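Frequently Asked Questions: Suspension of the Two-Arm Handling Cells

Issued by the Automation Safety Office, Uldale Technical Center. Last revised in June.

Why were the two-arm cells taken out of service?

During a cable handling run, one arm kept its jaws closed on a length of cable after the stop command had been given. The second arm continued to its next position and the cable was drawn tight between them. The gripper mount on the first arm was bent. No one was injured. All cells of the same type were suspended the same afternoon.

What caused the fault?

The review found that the Kusex gripper controller did not report its jaw position while the joint motors were under load. The supervising software read the missing report as "open" and released the second arm. The log shows a gap of 400 milliseconds between the last valid report and the movement.

Were other tasks affected?

Yes. Any task in which both arms share a tray or work close to one another depends on the same signal. Tasks with cloth and other soft items were included in the suspension for this reason. 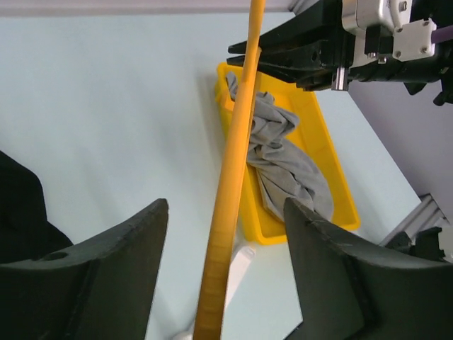
Of the 105 runs examined by the review, 43 contained at least one missing report. In all but one of these the arms were far enough apart that no contact followed, and operators had no reason to notice.

What has been changed?

A missing report is now treated as "closed," and both arms hold position until an operator clears the alarm. Skulline, which maintains the cells, has also replaced the signal leads on every gripper.

How is the repair being tested?

Each cell must complete 51 supervised cable runs without a missing report before it is returned to service. A failed run restarts the count.

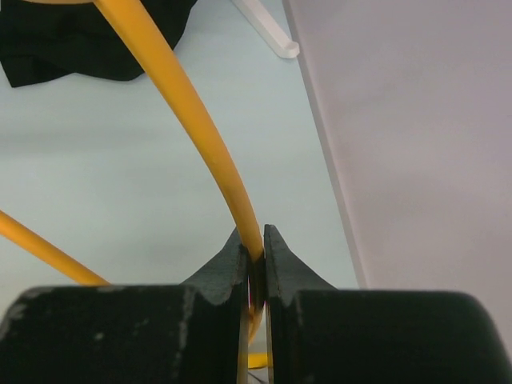

Yellow cable held between the fingertips of a gripper.

May I free a held cable by hand?

No. Press the emergency stop, wait for the status light to turn solid red, and call the duty technician. Staff must not pull on a cable or cloth held by a gripper, even when the arm appears to be at rest.

Whom should I contact?

Questions about the review should be sent to Setareh Jalali, Automation Safety Office. Faults in a running cell are reported to the duty desk at any hour.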